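Planning the Equipment Budget for a Drawer-Handling Robot

Last updated 26 October 2023

These steps cover the purchase planning for a single-arm mobile robot that opens drawers and handles objects on furniture tops. They were written for the Burham test apartment and apply to any small lab or pilot site with a similar task. They do not cover safety certification or staffing.

Have the following ready before starting: a floor plan of the site, a list of the furniture the robot will work on, and the name of the budget line that will carry the cost. Capital and operating money are usually kept apart, and several items below can fall under either.

Step 1. Write the task list

List each task as one action on one object. "Tidy the bedroom" is too broad to price. "Open the bottom drawer fully" can be priced, as it sets a reach, a pull force and a floor clearance.

For each task record:
Lowest and highest working height
Type and size of handle or knob
Heaviest load, including a full drawer
Free floor space in front of the furniture
Objects that must not be moved or knocked over

Measure the pull force with a hand scale hooked to the knob. Load the drawer the way it will be loaded in use. Old wooden runners can need far more force at the start of travel than in the middle, so record the peak.

Step 2. Split the budget into six lines

Use the same six lines in every quote comparison:
Arm and gripper
Mobile base and batteries
Cameras and other sensors
Computers, onboard and desktop
Software licenses and support
Site work, shipping and spares

Vendors group these differently. In the Burham comparison, Brisier quoted the arm and base as one unit with the control computer inside it, while Brivulo listed every cable. Neither quote could be read against the other until both were moved into the six lines. Ask the vendor to do the split. If a bundle cannot be split, enter the full amount on the largest line and write "included" on the rest.

Step 3. Price the simulation work first

Simulation is cheap next to hardware and should be finished before the arm is ordered. Budget for a desktop machine with a suitable graphics card, storage for recorded runs, and the labor to build the scenes. Labor is normally the largest part. A free simulator still needs someone to set joint limits, drawer friction and collision shapes.

Buy or build furniture models that match the task list in height, depth and drawer count. Surface finish matters less at this stage. Check that each drawer is a separate moving part. Many low-cost furniture models are a single solid mesh with the seams drawn on, and these are of no use for opening tasks.

Step 4. Size the arm

Place the candidate arm model in front of the simulated furniture and run the highest and lowest tasks. Record whether the gripper reaches the knob, whether it can hold the knob through the full travel, and whether the base has to move during the pull.

A base that must reverse while the arm pulls adds cost on two lines, the base and the software. A longer arm may be cheaper overall – compare the totals before choosing the shorter one.

Do not size the arm from the reach figure on the data sheet alone. That figure is normally measured to the wrist flange or the end of the tool with the arm straight, and a straight arm has little useful pulling ability.

Step 5. Size the gripper and cameras together

Small knobs are the hard case. They need narrow fingertips, and they need a camera that can find them. Work out how many pixels the knob covers at the distance where the robot will stop and look. If the answer is a handful, there are two remedies: a better camera, or a second camera mounted at the wrist. The wrist camera usually costs less once mounting and calibration time are counted, and it stays useful when the arm blocks the main view.

Objects standing on the furniture affect this line as well. A tall or top-heavy item needs a clear margin around the arm's path, and a drawer pulled hard will shake whatever is above it. Include such items in the test scenes.

Render the test scenes at the resolution of the camera being quoted. In the dresser scene at the end of this step, the knobs on the five drawers are only tiny pale specks. Five can be made out toward the left of the front, and near the right end three, the lowest of them faint. The miniature television and the gramophone on top are much easier to pick out.

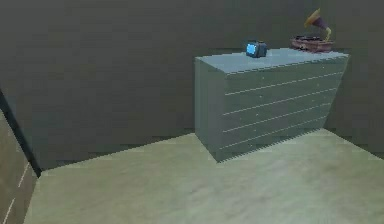

Step 6. Set the order of payments

Release the money in two stages. Stage one pays for the desktop computer, the scene work and any furniture models. Stage two pays for the arm, base, gripper and cameras, and opens only when the tasks from Step 1 have been run in simulation with the chosen hardware.

Ask for quotes that stay valid past the end of stage one. At Burham the Gajewski gripper quote expired during scene work and had to be requested again with a new shipping charge.

Hold spares in the stage two request – fingertips, one wrist camera cable and a battery at minimum. File the completed six-line sheet with the task list attached.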